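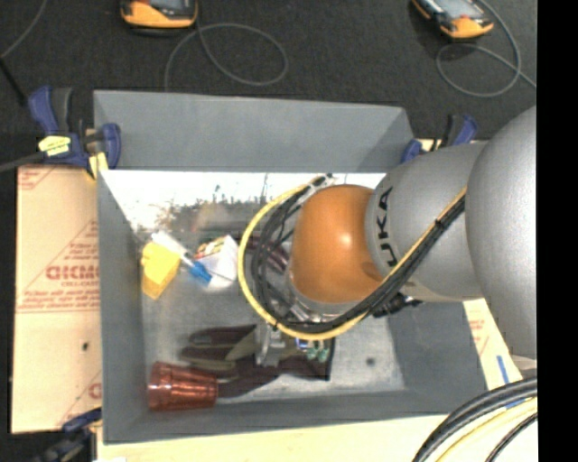 Le bras KUKA au-dessus de son bac gris, pendant la démonstration de l'après-midi chez Fornell.

J'avais prévu d'y passer une petite heure. J'y suis restée jusqu'à la fermeture, j'ai raté mon bus et j'ai mangé quatre parts de gâteau au citron (il était posé à l'entrée, je ne voyais pas comment faire autrement). Les portes ouvertes de l'atelier Fornell tombent toujours un dimanche d'août, quand la moitié de la ville est partie et que l'autre cherche un endroit à l'ombre. Résultat, il y avait du monde ! Des familles, des retraités de l'ancienne filature, deux lycéennes qui prenaient des notes plus vite que moi.

C'est Aaliyah Lemieux qui m'accueille, badge de travers et voix déjà un peu cassée. Elle fait visiter par groupes de 18 personnes, et le mien est le troisième de la journée. On traverse d'abord la partie mécanique, avec ses établis et son odeur d'huile, puis un couloir où sont affichées les photos des débuts. Fornell s'est longtemps contenté de réparer des convoyeurs. Le tri robotisé est venu plus tard, avec un projet baptisé Turia, et c'est pour lui que tout le monde se presse au fond du bâtiment.

Je m'attendais à quelque chose de très propre, très blanc, avec des vitres partout. Eh bien pas du tout ! Le bac est tenu par des serre-joints bleu et noir, les mêmes que chez mon beau-frère à quelques détails près, entre des panneaux habillés de papier beige à lettres rouges. Le bras est énorme, gris et orange, avec des câbles jaunes et noirs qui lui font une grosse boucle autour du poignet. Ça m'a plu tout de suite. On voyait que des gens travaillaient là pour de bon, qu'ils déplaçaient un panneau, rescotchaient un bout de bleu, recommençaient.

Et dans le bac, un vrai fond de sac à main : un gobelet cuivré translucide couché sur le côté, quelque chose qui ressemble à un stylo bleu et blanc, un machin blanc tout froissé, une sorte de gant bordeaux et olive. Aaliyah appelle ça « la soupe ». Le principe de Turia, c'est que le robot doit se débrouiller avec des choses qu'on ne lui a pas rangées. Il regarde, il choisit, il descend la pince, il essaie d'attraper. Quand ça rate, il choisit autre chose.

Ravinder Arsenault, lui, est assis un peu à l'écart devant deux écrans. Il a écrit une bonne partie du programme et il répond aux questions sans quitter les courbes des yeux. Je lui demande ce qui est le plus difficile à prendre. « Le mou », me répond-il. Un objet rigide, une fois qu'on l'a bien repéré, ne change plus de forme. Un tissu se plie, glisse, s'accroche au voisin, et la pince remonte parfois avec deux choses au lieu d'une. Il m'explique aussi que les reflets sur le fond métallique lui ont gâché une partie du printemps. Il a fini par s'y faire, dit-il, et le logiciel aussi.

La démonstration dure environ 20 minutes. Au premier mouvement, un petit garçon derrière moi se bouche les oreilles, persuadé que ça va faire un boucan terrible. Mais non, on entend surtout un ronronnement, puis le déclic de la pince. Très vite, le public prend parti. On encourage, on soupire, un monsieur lance des « à gauche, à gauche ! » comme s'il était à la pétanque. À la première prise réussie, tout le monde a applaudi — moi la première, je l'avoue, carnet sous le bras.

Depuis le début de l'été, l'équipe a enregistré 765 essais, bons et mauvais confondus. Chaque échec est relu le lendemain, café à la main, et Aaliyah tient à ce que les stagiaires participent. Le premier client s'appelle Nazari, un centre de tri installé à la sortie de Drurkden, qui voudrait soulager ses équipes sur les postes les plus pénibles. Une dame du groupe, ancienne trieuse justement, a posé la question que j'avais sur le bout de la langue : et les emplois ? Aaliyah n'a pas esquivé. Elle a parlé de mal de dos, de postes qu'on n'arrive plus à pourvoir, puis elle a reconnu qu'elle ne pouvait rien promettre à la place de l'entreprise. La dame a hoché la tête, pas entièrement convaincue. Elles ont continué à discuter près du gâteau et je les ai laissées tranquilles.

Je suis retournée voir Ravinder pendant que les visiteurs s'en allaient. Il voulait encore lancer une série avant d'éteindre, « juste une ». J'en ai compté trois, et je serais bien restée pour la suivante si l'on n'avait pas commencé à baisser les rideaux.

Les visites reprennent à l'automne, sur inscription à l'accueil de l'atelier. Comptez 30 minutes de plus si vous avez des enfants, et gardez une petite place pour le gâteau.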